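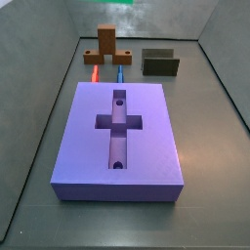
A purple block with a cross-shaped hollow in the top. How much could it hold?

Does It Really Hold More? A Doubter's Guide to Volume

Somebody at the store says the tall bottle holds more than the short one. Do you believe them? I wouldn't, at least until I had poured some water.

Volume is the amount of space a thing takes up. Capacity is how much you can put inside a thing. People mix these two words up all the time, including people who write the labels on lunch boxes. A thick-walled mug can have a big volume and a small capacity. It takes up a lot of room in the cupboard and then gives you three gulps of cocoa.

Your eyes are not much good at this. They love height. Pour the same juice into a skinny glass and a wide one, and most people will say the skinny glass has more. Grown-ups fall for it too. Even when they know the trick, they often pour extra into the wide glass without noticing.

Checking a claim

Sharada Poojary teaches fourth grade, and her class had a jar of beans with a sign on it: "820 beans inside!" Everyone was ready to believe the sign. Karabo Nkosi, age 9, asked who had counted them. It was a fair question, and the teacher didn't know. So the class tipped the beans out and counted in piles of ten. They ended up with eighty piles and a few left over — close to the sign, but a bit short. Had somebody rounded up? Had some beans been lost under the radiator? The class never found out, and I think it's fine to say so.

How to measure a box

If a box has straight sides and square corners, you need three numbers: length, width and height. Multiply them together. A box that is 10 centimeters long, 4 centimeters wide and 2 centimeters high has a volume of 80 cubic centimeters. A cubic centimeter is a little cube one centimeter long on every side, so 80 of them would build your box.

Measure from the inside if you want to know what fits. Measure from the outside if you want to know whether it will go on the shelf.

How to measure an odd shape

Hollows in the shape of a cross, a star or a dinosaur are harder. You have two choices.

You can cut the shape up in your head. A cross is a long box with a shorter box sticking out on each side. Work out each piece and add them. Be careful with the middle! If you count it once for the long part and again for the crossing part, your answer will be too big.

Or you can fill it. Dry rice works well if the hollow has no holes in it. Scoop the rice in, level it off with a ruler, then tip it into a measuring cup and read the number.

Try both ways on the same hollow. Suppose your sums say 150 and your rice says 141. Which is right? Maybe neither. Your ruler might have slipped, or the rice might not have reached the corners. Do it again and see if you get the same numbers. If you don't, keep looking for the mistake.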